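The Pear Problem
April
Reading time: 2 minutes

So the thing about our robotics club is that we don't own a robot. We own a login. The Lendard School bought one seat on Triltau, the simulator everybody in the league uses, and after school we cram around the one decent computer in room 30 and take turns breaking things that don't exist (my mom loves this, no glue on the carpet).

This year's challenge from the league was called Market Day. You get a gripper, a bunch of objects, some stone surfaces with ugly textures, and you have to write the code that picks up whatever the judges' file tells you to pick up. I had the gripper approach. I'd wanted the gripper approach since fall! And by April I had run it 454 times and I was dreaming in dark blue.

Our target was the little red piece by the gray marble. Simple, right? Except my code kept falling in love with the pear. It was the biggest thing going, all yellow-green and speckled, and every time I hit run the arm wandered off after it like a dog after a sandwich.

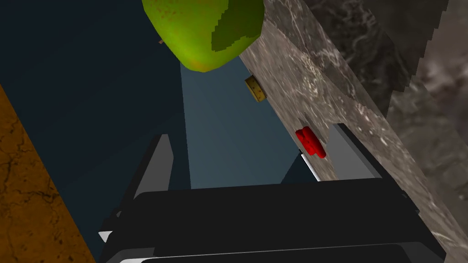 Qian said to quit yelling at the pear and go look at my size threshold, which I'd set in week one and never touched again. Anything bigger than the number counted as "interesting." Then Qian went back to eating pretzels over the keyboard, like that hadn't just wrecked my whole afternoon.

I was mad for maybe a minute. Then I scrolled up, and up, and up, and there it was, a comment in my own typing: "fix later!!!" I had been later for two months.

So I ripped it out. I made the code look for color first and size second, and then I had to redo the part that opens the fingers, because I'd tuned that for the pear too without noticing. By then the late bus was gone and the hallway lights had switched to the creepy half setting. I started the run with my hood up over my face and only one eye looking.

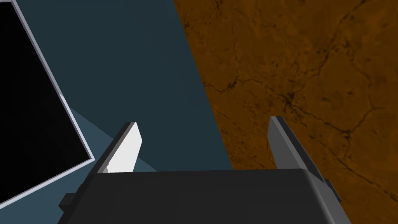

I saved the file as grestley_final, Grestley being our team name and also the name of a hamster we once had in the lab next door, and then I saved it again as grestley_final_2, because I don't trust myself.

The league wanted it by nine. It was almost 40 minutes to nine and my mom was already texting from the parking lot, where she'd been since the late bus left. I told her one more run. She sent back a single pear emoji, so I guess I'd been talking about it at dinner.

I hit run again and reached for the pretzels.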